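Unit 3: Comparing grippers on cable tasks

Bring your notes from the Skevley arm session. We run the same task on two grippers, Drandetti and Karras, and score both on one sheet.

Each gripper gets 17 tries, with a limit of 45 seconds per try. Log a drop as a drop, even if the cable lands where you wanted it. Do not change grip force partway through a set — start the set over.

Before the lab, study how a person holds a thin cable. One hand pinches, the other shapes the loop. Mark which of the two jobs your gripper could do alone.
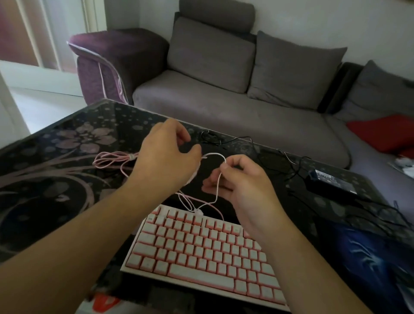 Source: Triltivthorpe course files, head camera view, item 761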